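We use cookies to remember your settings and to count visits to this site. By carrying on reading you accept this. Manage cookies

Lend a robot a hand

08/04/2021

By the time I had picked up the same object for the thirtieth time I had begun to have opinions about my own thumbs. I would come in too high, or too far round, and the thing would swing away from me like a gate. My teacher, a patient soul who has done this for months, told me to slow down and pretend I was passing a cup of tea to someone half asleep. It worked! I have been passing imaginary tea ever since.

I was in Tramstead to learn how people show robots what to do, and I had expected rather more typing. What I found was closer to a craft workshop. The project is called Koo, it is run by a small firm named Pimus, and almost everybody in it spends the day moving ordinary household things about by hand, over and over, with great care.

The idea is lovely in its plainness. If you wanted to teach a child to lay a table you wouldn't write out the angle of every finger. You'd lay the table and let them watch. Robots can learn in a similar way, provided you give them enough goes to learn from and provided the goes are recorded in a form that makes sense to a machine with two gripping fingers where we have five.

That last part is where the hand-held grippers come in. You hold one in each fist, squeeze, and the fingers close. Your arms do the reaching, your eyes do the judging, but only the gripper touches the object. Whatever you manage, you have managed with the same sort of clumsy pinch the robot will have. There is no cheating with a fingertip or steadying something against your palm, and you soon learn how much you cheat in daily life.

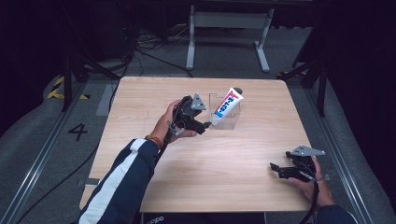

Small packaged things from the bathroom shelf are among the hardest to do well, I was told, and I believe it. A tube is a sly object. It is soft at one end and stiff at the other, it rolls, it leans, and if you grab it in the wrong place it folds up and points somewhere you didn't want. Put it in a container and you have walls to worry about too. Come in at a slant and you knock the side. Come straight down and you may not get a grip at all. People solve this without a thought every morning, usually with their eyes half closed.

With two hands the puzzle gets richer. Which hand goes first? Does the other one wait, or help, or hold the container still? Ask six people and you will see six different habits, and the Koo team like that very much. They want the tidy right-hander and the person who does everything crossways. A robot that has only seen one way of reaching is lost the moment its first try misses. One that has seen plenty of ways has something to fall back on.

They also keep a good many of the fumbles, which surprised me. A go in which the object slips and is calmly picked up again can be worth more than a perfect one, as it shows the way back from trouble. The goes that get thrown out are the ones where the person freezes, or dithers, or stops to scratch their nose. (I lost several to my nose.)

A full set for one task is 1,000 goes, shared out between whoever is on shift. Nobody is asked to do more than 100 in a sitting, and after my own attempt I can see why. Your forearms are fine. Your attention is what wears out. You start to hurry, the movements get choppy, and the choppiness goes straight into the lesson. One of the team compared it to icing buns: the first tray is wobbly, the middle trays are beautiful, and the last tray needs someone to come and take the bag off you.

The other method I tried was remote control, and it is a very different feeling. You sit at a desk and move a pair of handles, and across the room a pair of robot arms moves with you. The first time an arm lifted because I had lifted mine, I laughed out loud. Then I tried to pick something up and stopped laughing. You can't feel the weight. You can't feel the moment of contact either, so you learn to watch for tiny signs, a shadow closing up or a corner starting to shift. The good drivers make it look like knitting.

Each way has its champions in the building. The remote control people point out that every movement they record has been made by the real arms, with the real limits of the real joints. The hand-held people answer that they can get through far more in an afternoon, and that their movements are looser and more natural. They argue about it over lunch with enormous good cheer. I came away wanting to take both sides.

At the end of my second day I was shown what all this patience leads to. A robot that had been trained on 2,120 goes at a sorting task was set running with nobody at the handles. It reached, paused, came in a little wide, corrected itself and closed its fingers. The pause got me. It was the same small hesitation I had seen in the people upstairs, just before the grip, and it had plainly been picked up from them along with everything else.

It dropped the second one. It went back for it, too, from the other side.

The team's next stop is Toketberg, where Pimus is setting up another room in the same style and will need new pairs of hands through the end of April. They are after all sorts: cooks, gardeners, people who wrap parcels well, people who don't. You'd want to be fairly calm, and to like doing a small thing again and again until it comes out smooth. I have asked whether they take people with itchy noses and am waiting to hear.

Enjoying our features? Sign up to the newsletter and get new stories by email every fortnight. You can unsubscribe at any time.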